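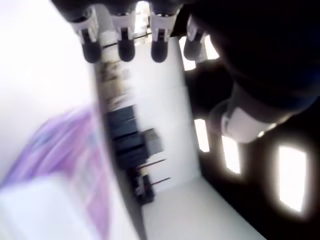 3.2 How I picked the templates

I started with every free gift voucher template I could find in the Flurnel library that opened in a word processor without asking me to sign up for anything. That gave me 161 files. I kept all of them, even the ugly ones, and I mean the ones with six fonts and a clip art bow in each corner. People download those too, and I wanted the set to look like what a small shop owner would really run into on a slow afternoon.

Sorting them took longer than I'd like to admit. My first try was by occasion (birthday, holiday, spa day and so on), but so many vouchers left the occasion blank that the groups fell apart. Cosmin Grecu suggested sorting by where the amount sits on the page, and that worked much better. We ended up with four layouts: amount top right, amount centered, amount in a side strip, and what we called Roman, where the amount is spelled out in a line of its own in big serif capitals. A few files could have gone either way. When Cosmin and I disagreed, Teófilo Yupanqui made the call without hearing our arguments first.

3.3 The editing task

Each person got one voucher per layout and a card with the details to fill in: shop name, recipient, amount, expiration date and a short message. The shop was always called Nonon, mostly so the name would fit in every box. I gave people 20 minutes for the whole set and let them work in whatever order they liked. They could change the font size, but I asked them to leave the borders and background art alone.

I counted a voucher as finished when all the details were in and it still printed on one page. That second part matters more than it sounds! A long message pushes the bottom border onto a new page, and then you have a voucher with its feet cut off. The side strip layout was the worst for this because the text box is narrow and grows downward with every extra word. If someone fixed the problem by shrinking the message, I still marked it finished – even when the result was pretty hard to read. I come back to that choice in the section on limits.

I also wrote down which field people filled in first. Most of the templates put the recipient line near the top, so I expected people to begin there, and I set up the coding sheet with that in mind. The sheet had room for a second guess as well, for anybody who typed something and then went back and deleted it.

Figure 2. Translucent purple bag with white Korean lettering, dark gray gripper at its upper edge.
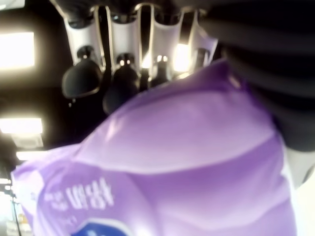

3.4 Printing and scoring

Everything was printed in color on plain letter paper at the Zostance copy room, on the same printer and with the same settings. Teófilo and I scored the prints separately, then compared sheets. We looked at spacing, spelling and whether the amount could be read at arm's length.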